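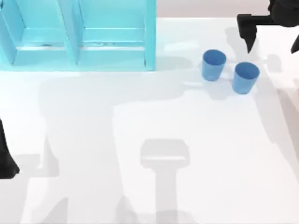 Stevivik Two-Arm Practice Scenes: Frequently Asked Questions

What do I get with a subscription?

You get the Stevivik simulator, the two-arm robot model, and 18 tabletop scenes. Most are pick-and-place jobs with cups, blocks and shelves. Every scene can be opened, changed and saved under a new name.

Do I need a real robot?

No. Everything runs on your own computer. If you already own a Grestlow pair of arms, you can load its settings file and practice with the same reach and joint limits.

What kind of computer will it run on?

Any desktop with a recent graphics card and 8 GB of video memory. Laptops work, but turn shadows down to Medium if playback stutters. The download is roughly 14 GB.

Which camera views are included?

There is a view over the table and one close to the hand. You can record both at once. In the close view, an object near the gripper can fill much of the picture and hide what is behind it, so check the table view before you close the fingers.

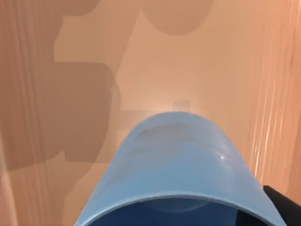
Can I change the table and the colors?

Yes. Open Scene, then Surfaces. White and wood tabletops are both there. Object colors are under Scene, then Objects. Lighting is set separately and stays as it was when you switch surfaces.

Why does my cup tip over when I grip it?

Usually the fingers are closing too fast or too high. Set the closing speed to Slow and lower the hand before you try again. If it still tips, check that you haven't changed the cup's weight. Reset Object puts the original value back.

Can two people share one account?

Each account is for one user. The classroom plan covers up to 266 students and comes with a teacher login. Write to A-yeong Moon in the Sotomayor office for a quote.

Can I cancel?

Yes, at any time from the Billing page. Your saved scenes stay available for download until the end of the paid month.

Who do I contact about a bug?

Use Help, then Report, and attach the log file. Rongrong Xue's support team reads reports every working morning. Please include your version number and the name of the scene.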